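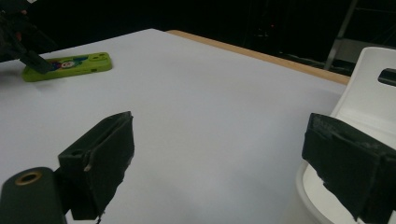

Strachan objected at the review stage that a case bought for its looks is rarely thrown away for wear, and that replacement figures would therefore say little about how long the material lasts. We accept the point in part, and the analysis below treats the two reasons for disposal separately.

Figure 2. Phone case with a printed cartoon design on the back.

4.2 Reasons for replacement

Ailsa Yule
April

The postal survey went to 800 households in Orden and Poltmont. Of the replies, 247 reported at least one case replaced while the phone itself was kept. Respondents gave one main reason each, chosen from a fixed list, with space for a written remark.

Change of taste was the main reason in 137 of these replies. The remainder named damage, discolouration, a loose fit or a gift received. Printed cases were over-represented in the first group, although the survey did not ask whether the print had faded, and the two effects cannot be fully told apart. Written remarks helped little here — most ran to a few words, and several described the new case only.

Households in Poltmont kept cases longer than those in Orden. The difference remained after adjusting for age of the main user, but narrowed once the price of the phone was included. We did not adjust for the number of cases owned at one time. Some respondents rotated between cases by season or outfit, and for them the word "replaced" was open to more than one reading. These replies were kept in the sample and marked.

Few discarded cases were recycled. The Bredo collection scheme accepts phones and chargers, but its leaflet does not mention cases, and respondents who had used the scheme mostly put the old case in household waste. Cases passed on to a relative or friend were counted as still in use. Their later history is unknown, so the service lives given in Section 4.3 are lower bounds for that group.

Correspondence: Ailsa Yule, Orden. © The author. Back to top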